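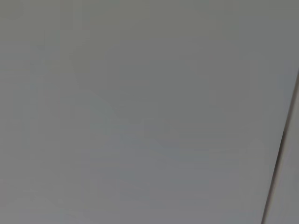

Close view from the wrist camera, Skirkbridge cell

Forum: Equipment Planning and Procurement
Topic: Second wrist camera – this budget year or next?

mendale
Posted 5/4/19
Our department has $2,000 left in the equipment line and must commit it before the year closes. The proposal is a second wrist camera for the arm at Skirkbridge. Stestix has quoted a delivery time of 12 weeks. Comments from members who have bought a similar unit are requested.
Mitiku Endale

listhorpe_stores
We would advise against it. At Listhorpe the second camera was in use for 19 days in its first year. A service contract would have been the better purchase.

R. Org
I do not agree with the previous reply. Service contracts may be paid from the operating line, and cameras may not. The two should not be compared. 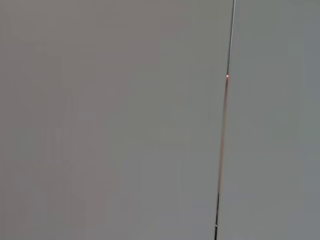
Focus at short range should be settled before any order is placed. Our present camera is adequate at arm's length, but the work at Skirkbridge is done very close to flat surfaces. A gray panel gives the camera little to work with, and the thin line with the small orange-red dot on it is the sort of detail a buyer should ask the supplier to show sharply. I would put that in the written specification – a sales sheet is not enough.
Rasa Org

listhorpe_stores
The point about budget lines is accepted. I maintain that 19 days of use does not support the expense.

mendale
Thank you both. I will request a trial unit from Stestix and add a close-range focus test to the specification. Should the trial be refused, the purchase will be moved to the October round.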